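Furkimach
README for release 8, 1/30/09
Maintainer: Kaiwen Xu

Contents
1. What the data covers
2. File layout
3. Fields
4. Known problems
5. Terms of use

1. What the data covers

Furkimach is a table of density and shrinkage measurements for small softwood and hardwood samples. Release 8 holds 1642 rows. Each row is one sample at one moisture reading, so a sample that was weighed at several points during drying has several rows. There are 303 distinct samples.

Samples came from two sources. The older set was cut from offcuts at the Plarnel yard. The newer set was cut from kiln-dried stock by Kaiwen Meng and carries the prefix KM in the sample ID. The two sets were measured on different balances, and the balance is recorded in its own column.

2. File layout

samples.csv has one line per sample: ID, species code, source, cut direction, nominal size.
readings.csv has one line per reading and joins to samples.csv on sample_id.
species.txt lists the species codes. Codes were carried over from the Xiong list and have not been renumbered, so there are gaps.
old/ holds releases 1 through 7 in their original form. Release 3 is missing a header row.

All files are comma separated, ASCII, with Unix line endings. Missing values are blank. Zero always means a measured zero.

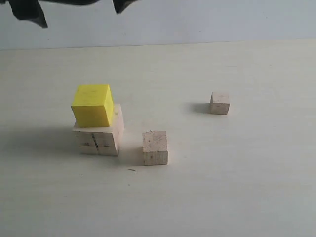 Row order in readings.csv is not meaningful. Sort on sample_id and then on reading_no before computing any drying curve. The reading_no column starts at 1 for each sample and has no gaps, except in samples where a reading was withdrawn.

3. Fields

mass_g: mass in grams, two decimals.
len_mm, wid_mm, thk_mm: caliper dimensions. Thickness is always the radial direction for KM samples. For Plarnel samples, check cut_dir first.
mc_pct: moisture content as a percentage of oven-dry mass. Values over 100 are legal in green wood.
dens_kgm3: density at the moisture content of that reading. It is computed from the other columns and should not be compared across rows without correcting for moisture. Any value over 800 has been checked by hand.
balance: A or B.
flag: blank, W (withdrawn) or R (remeasured).

4. Known problems

Balance A drifted during April. Affected readings were repeated where the sample still existed and are flagged R. The originals are in old/.

Several Plarnel samples have end checks. Length shrinkage for these should be ignored. Width and thickness are fine.

The Skistis import script truncates sample_id to six characters, which merges some KM samples. Use the version in tools/ or read the files directly.

5. Terms of use

Free for any use. Please cite the release number with any derived figures. Corrections go to Kaiwen Xu with the sample_id and reading_no of the row in question.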